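Workshop tips for bin picking software
Collected by Chiyo Oda, June 2021

These are small things we learned while writing the picking program at Curell. Most of them cost nothing. Please add yours at the end.

**Planning**

- Put the walls of the bin in the collision model as five separate plates. One closed box makes the planner refuse every grasp inside it.
- Make the walls 10 mm thicker in the model than in the metal. Genji Nomura prefers 7, but he drives slower than me.
- Cables are not in the robot model. Draw a fat cylinder on the wrist and let the planner respect it.
- Keep one "go up straight" move that does not ask the planner anything. Call it after every failed grasp.

**Perception**

- Shiny metal gives you ghosts. A bright block near the wall can appear two times, once as a reflection. Throw away every point that lies behind the wall plane before you look for objects.
- Clear things have almost no depth. For these we use the mask from the color image and take the height from the floor.
- Take the floor plane again each morning. It needs one minute -- and it saves an afternoon.
- Scratches and dark spots on the floor look like small flat parts to a young model. Add pictures of the bare floor to the training set. We had 116 and it was enough.

**Grasping**

- For long objects, send the angle together with the position. A brush or a spoon taken across the handle is much easier than along it.
- Sort the candidates by distance from the wall first, and by score second.
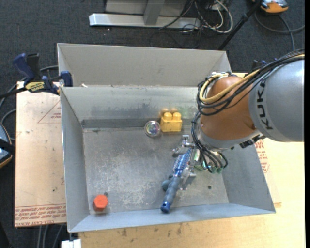 *Hairbrush under the gripper, with the block, the clear ball and the orange-red piece also in the bin.*

**Tooling**

- Clamp the bin to the table. If it moves a little, all your numbers are wrong and the log will not tell you.
- Write the bin pose in one file only. We once had it in three files, and Tomomi Imai found the old one at attempt 2679.
- Save the point cloud of each miss with the software version in the file name.

Questions about the Tikden log viewer go to Elli Kemppainen -- she also keeps the list of known bugs.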